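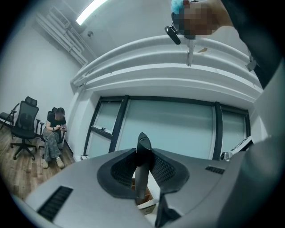

Druvarura is a style of electronic dance music that developed in the port town of Cummont. It combines the slow drum patterns of local processional music with synthesised bass and heavily delayed vocals. The name is also used for the weekly club night at which the style was first played.

Characteristics

Most recordings are in 6/8 time, with a bass drum on the first beat and a muted hand drum on the fourth. Bass lines are short, usually no longer than two bars, and are repeated with small changes in pitch. Vocals are sung or spoken in a low register and passed through a tape or digital delay. Harmony is sparse, and many tracks stay on a single minor chord throughout. Live sets commonly use 5 performers: two drummers, a keyboard player, a singer and an operator for the delay units.

History

The style grew out of Friday sessions at the Beaudoin, a former dance hall near the harbour. Early tracks were made on second-hand drum machines and passed between players on cassette. The first commercial releases appeared on Rema, a small label run from a record shop in the same street. Its opening compilation was pressed in an edition of 928 copies and was later reissued with two extra tracks.

Audiences outgrew the Beaudoin within a few years, and the night moved to the covered market, where a July concert drew more than 2,000 people. Radio play outside the region remained limited.

Later developments

A faster variant, known as short druvarura, drops the hand drum in favour of programmed percussion. Rema stopped pressing vinyl but continues to issue recordings as downloads. Elements of the style, chiefly the delayed vocal, have been taken up by pop producers elsewhere.

See also

Dub music
Processional drumming
Music of Cummont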